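Can a Machine Do the Boring Jobs Yet? Our Bin-Picking Project
Skomdale Technical College, second-year project report, spring term

Introduction

When our group sat down to choose a topic we all agreed on one thing, which was that everybody has an opinion about robots taking over the chores and hardly any of us had ever watched one try. My mum thinks a machine ought to be able to empty the dishwasher by now. My uncle, who spent 30 years in a warehouse at Esico, thinks it never will. So we decided to look at one small, dull job that turns up both at home and on the shop floor: taking things out of a box when they have been dropped in any old how. Think of a cutlery drawer, or a toy box, or a tub of parts next to a packing bench.

What we wanted to find out

We had two questions. Could the arm get hold of a plain bar lying loose in a bin, without a person lining it up first? And if it could, would it be any use to somebody with a real day's work to get through?

Before starting we visited the packing hall at McGrath, who were very kind to us and let us stand about asking questions for a whole afternoon (thank you again for the tea!). The packers there told us that picking up one part is never the trouble. The trouble is the part underneath, or the one that has slid up against the wall of the tub where you can hardly get your fingers round it. We wrote that down and it ended up shaping most of our work.

Setting up

We kept the job as plain as we could. The bars are simple rectangles in two colours, reddish-brown and dark green, and they go into a grey bin with sloping walls. The bin is held with orange-handled spring clamps, and we would recommend doing this from the very first morning, as a bin that shifts even a little makes all your earlier measurements useless. We also learned to keep an eye on the cables, which need enough slack for the wrist to turn.

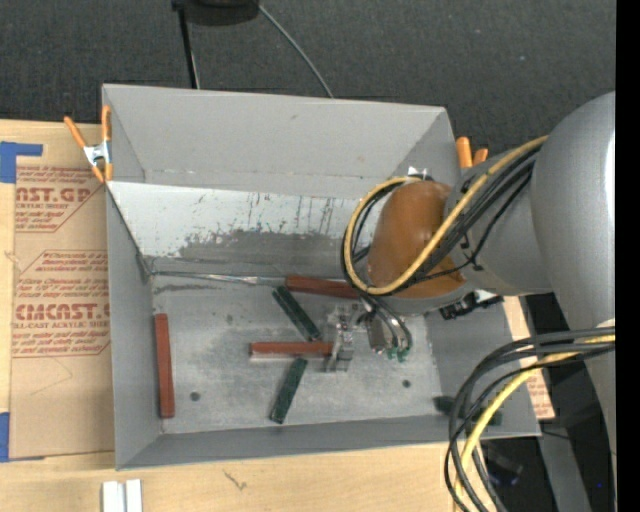
Figure 1. The gripper at one of the reddish-brown bars, with other bars lying at different angles in the bin.

What we found

Over the whole of April we logged 1,889 attempts, which sounds grand until you remember that a good many of them were us getting it wrong. Bars lying out in the open were the easy ones, and by the end we felt quite relaxed watching those. Bars close to a wall were much harder. The fingers need room on either side of the bar, and near the wall there often wasn't any, so the arm would nudge the bar, stop, and need a fresh start. Two bars touching gave us nearly as much bother.

Speed was the other disappointment. We timed ourselves emptying the same bin by hand, chatting all the while, and we won easily every time.

Is it ready?

For a shop floor, we think the answer is nearly, if the parts are all alike and somebody is close by to sort out the awkward ones. Skulard, who lent us the bars, already shake their tubs to spread the parts out before picking, and we would love to try that next year. For the kitchen, we would say not yet. A drawer at home has far more in it than plain bars, and my mum will be emptying the dishwasher for a while longer, or more likely I will.

The log sheets are in the project folder in the workshop office, together with our drawings for a wider bin.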